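工作间日志 · 十月,星期五
记录:Mathis Guillot
分类:日常记录 / 道具与台面 / 玩具整理

上午九点多到的,咖啡还没喝完就开始翻柜子。上周说好要把玩具动物这一摊理清楚,拖到今天,再不弄 Léonie 又要在白板上给我画叉了。她那个叉画得特别大,从门口就能看见。

先说柜子的情况。最下面那层抽屉一拉开,动物、积木、几个不知道哪套拼图掉下来的零片全混在一起,还有半卷胶带粘着一只小羊的后腿。胶带撕下来之后腿上留了一圈胶印,我用湿巾擦了半天,没擦干净,后来 Mebrat 递过来一块白橡皮,说用这个搓。真的好用!搓几下胶就成团掉了,漆面也没花。记一笔:以后去胶印先试橡皮,酒精放最后。上次那只斑马就是被酒精擦掉了两道纹,现在看着像穿了件破毛衣。

总数我数了两遍,大大小小 88 只。第一遍数出来不是这个数,我把一头躺在盒盖里的小猪漏了。数完按材质粗分:实心的一堆,空心一捏会瘪的一堆,带毛的另放。带毛的那些这次不用,装袋,袋口写了“毛”字,塞到上层去了。Cristian 路过看了一眼,问我为什么不按农场和野生来分,他说他女儿家里就是这么分的。我说你女儿的分法适合玩,我们找东西的时候想的是“要一个轻的”“要一个站得稳的”,谁会想“要一个农场的”。他不服,我们俩站在那儿争了快十分钟,最后折中:大类按材质,盒子里面再用隔板分农场和野生。隔板还没做,纸板有现成的,下周我来裁。

然后是站不稳的问题,这个我得多写几句,每次都忘,每次都重新发现一遍。

玩具马普遍腿细,重心又高,放在光桌面上手一碰就倒。今天把几匹马一只一只放在桌上试,用指头从侧面轻轻推。有两匹是脚底不平,三条腿着地一条悬着,怎么摆都晃。拿砂纸垫在平板上,把马脚按着画圈磨,磨个十几圈再放回去看。第一匹磨好了,第二匹磨过头,现在整匹马往前栽,像在找地上的硬币。我把它单独放进一个信封里,写了“前倾”,先别扔,说不定哪天正好要一个不好站的。

猫科的那几只腿粗,站着倒是稳,麻烦在尾巴。尾巴往后一翘,进盒子的时候老是勾着别的东西,一拎就拎出一串。我的办法是侧着放,腿都朝一个方向,尾巴就平了。Mebrat 说这样盒子里看着像集体午睡。她说得没错,但是确实能多装几只。

台面也顺手换了。原来那块绿垫子边角卷得厉害,动物放在卷边上会自己滑下来,大家忍了很久了。这回铺的是棕色的纸垫,颜色偏暗,不反光,浅色的玩具放上去一眼就能看到。我担心的是深色的那批,棕熊、野猪之类,放上去会不会糊成一片。试了一下,野猪还好,熊要凑近一点才看得清轮廓。暂时先这样,真不行再备一块浅色的换着用。铺的时候有个小窍门:纸是从卷上裁下来的,总想卷回去,先反着卷一遍,压上两本厚目录,去吃个午饭回来就平了。我吃完饭回来果然平了,还多了一圈咖啡杯印,不知道谁的。那张翻了个面。

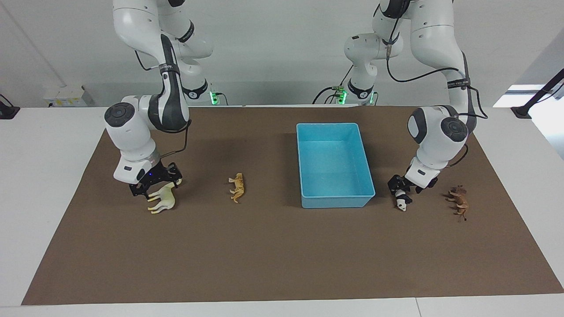
收纳的盒子我也想说两句。之前大家图省事,拿到什么用什么,鞋盒、饼干桶、外卖盒都上过桌。外卖盒太轻,放个实心的牛进去,盒子自己就跑了;饼干桶太深,小动物掉到底下,手伸进去摸半天。现在我倾向于统一用敞口的长方形塑料盒,浅蓝色那种。好处是内壁颜色浅,里面有没有东西一看就知道,不会出现收工的时候以为空了、结果压扁一只兔子的事(说的就是上个月,兔子耳朵现在还是歪的)。盒子摆的位置我习惯放在垫子中间略偏右,左边留出来摆动物。Cristian 是左撇子,他喜欢反过来。这个没必要统一,谁用谁摆,用完别留在桌上就行。

Loretta 下午三点过来拿清单,顺便带来了新的一批样品,两家的,Hotow 和 Zunow。她让我随手写点印象,我就照实写。Hotow 这批个头偏大,捏着有点软,肚子底下的合模线没修,摸着剌手,我用指甲刀背面刮了一遍就好了。颜色很正,特别是那头长颈鹿,斑块边缘干干净净,我挺喜欢。Zunow 这批小一号,硬,细节多,连蹄子都分了瓣,但是味道大!拆开袋子整间屋都是塑料味,Léonie 立刻去开窗。我把它们全摊在窗台的托盘上晾着,晾到周一再说。下班前谁最后走,记得把窗关小,留条缝。

Loretta 还问要不要再订一箱,说有一款混装的最多能装 100 只。我说千万别,先让我把手上这些编完号。我们现在缺的不是数量,缺的是能分得清的:同一个模子出来的牛有五头,连花纹都一样,谁跟谁都说不清。我宁可要少一点,每只都不一样。她在本子上记了,又问那匹“前倾”的马能不能报损,我说不行,那是我的作品。

编号的事进展如下。标签纸用的是柜子里剩的圆点贴,直径很小,只能写三位数。起始号我接着旧册子往下编,旧册子最后一个是 632,所以今天这批从它后一号开始。贴的位置:四条腿的贴肚皮,没肚皮可贴的(蛇,还有那只趴着的鳄鱼)贴下巴。贴之前一定要擦干,我有一只刚洗完就贴了,过了一个钟头标签自己掉在水槽边上,找回来的时候字都糊了。写字用细头油性笔,那支粗的写“8”会变成一个黑疙瘩。Mebrat 的字比我好看,后半批都是她写的,册子上能看出来从哪一行开始突然变整齐了。

洗的部分也交代一下。温水加一点洗洁精,旧牙刷刷缝,冲干净,倒着插在沥水架上。空心的要特别小心,肚子上有气孔的会进水,看着干了,一捏滋你一身。Cristian 今天被一头河马滋了一次,衬衫上好大一块,他坚持说是我故意递给他的。我没有。不过我确实知道它里面有水。空心的以后擦就行了,别泡。

午后跟 Jirnirness 那边通了电话,他们想借一部分动物过去拍教具册子,要的是常见的,马、牛、狮子、老虎,每样来一只,颜色最好拉开。我先答应了,挑的时候才发现狮子和老虎比我想的难分。有几只黄褐色的,鬃毛没做,条纹又磨掉了,说是什么都行。我拿着其中一只问了一圈,Léonie 说是母狮,Mebrat 说是老虎,Cristian 说是美洲狮,还说得头头是道。最后册子上写的是“大猫,黄褐”,以后遇到分不清的都照这个格式:先写大类,再写颜色,不猜种。这样别人翻册子找东西也不会被我们误导。

借出去的要用软布隔开装,上回直接倒在袋子里寄,回来的时候鹿角断了一只。断角还在,用透明胶包着放在抽屉右前角,等有空粘。胶水我看了一眼,那管快干的已经整管干透了,要买新的。Renaud 的那个小工具箱里好像还有一支,周一先问问能不能用,别自己去翻,上次翻完没放回原位,他找了一下午镊子。

还有几件没做完,写在这里省得忘:

隔板,纸板裁条,高度按盒子内壁来,别高出盒口。
深色动物试一下浅色垫子,棕熊优先。
Zunow 的样品周一闻一遍,还有味道就接着晾。
快干胶、圆点贴、细头油性笔,各补一份,单子已经放在 Loretta 桌上。
歪耳朵的兔子用吹风机低档吹软了再掰,手套戴上,不要像我一样直接用手。
饼干桶可以留着装积木,外卖盒全部扔掉,我已经扔了一半,剩下的一半在水槽下面。

四点半,桌面收完。Mebrat 把擦干净的小羊摆在了显示器上面,说它今天辛苦了,先住那儿。周一拿下来补标签,号给它留着,在册子倒数第二行。

Léonie 刚刚把白板上的叉擦了,换成一个半圆,说等我隔板做好再补成整圆。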